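Trilik student project - drawer task, sim checklist before the February demo
Filled in at the lab PC, bit rushed, sorry. Comments after each line.

1. Sim version matches the one on the Plera sheet - OK
2. Seed set to 2181 - OK. Was blank on two machines, fixed both.
3. Physics step at 1000 Hz - OK. Dont drop it to make it run faster, contacts go spongy and the drawer drifts.
4. Joint limits loaded from the Juneck file, not the default - OK after second try. Path had a space in it.
5. Start layout: cabinet on the round table, cream box stacked on top, drawer partway out - OK
6. Gripper clear of drawer front at reset - check by eye every time, the collision warning only comes up in the log window. 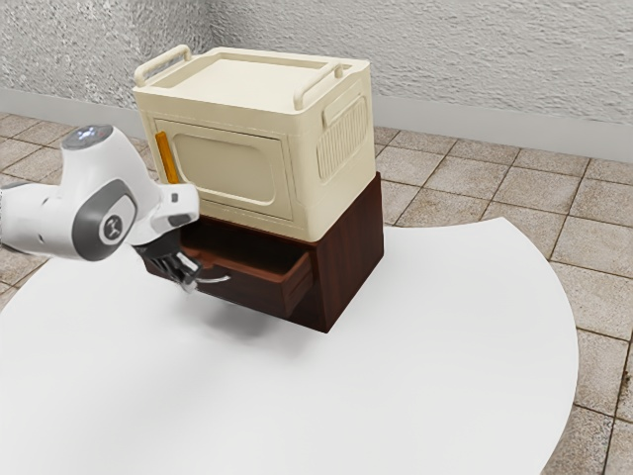

Do we need to redo the checks if only the camera has moved?
Only items 5 and 6. The rest dont depend on the view, so copy the old ticks across and write "cam only" next to them.

7. Speed cap on - OK. Keep it at the low setting for anyone new.
8. Stop key tested - OK on three machines. Fourth one has a sticky space bar, swap keyboard before anyone drives on it.
9. Collision shapes on for box AND cabinet - FAIL first time, box was visual only and the arm went straight through it. Fixed, rerun, OK.
10. Box mass filled in - OK. Still says "placeholder" in the notes, somebody tidy that please.
11. Drawer friction - not happy. Value came from the Lanz handout and feels too low to me. Leave for now, raise at next meeting.
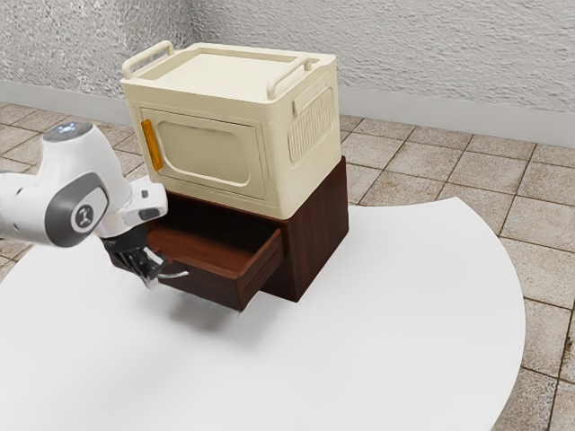
12. Logging folder has space - OK, but only just. Last batch stopped at run 3395 with the disk full and we lost the tail end. Clear old stuff first.
13. Run names follow the pattern - mostly. Up to 7 from last time are called "test" or "test new", rename or bin.
14. Reset script puts everything back - OK. Wait for the log to say done before you touch the arm controls.
15. Sheet signed by whoever drove - MISSING on the morning session. Needs doing before it counts.

Overall: pass with comments. Items 8, 11 and 15 still open. Dont start the long batch untill 12 is sorted as well.

Next check same sheet, new copy please, this one is full of my crossings out.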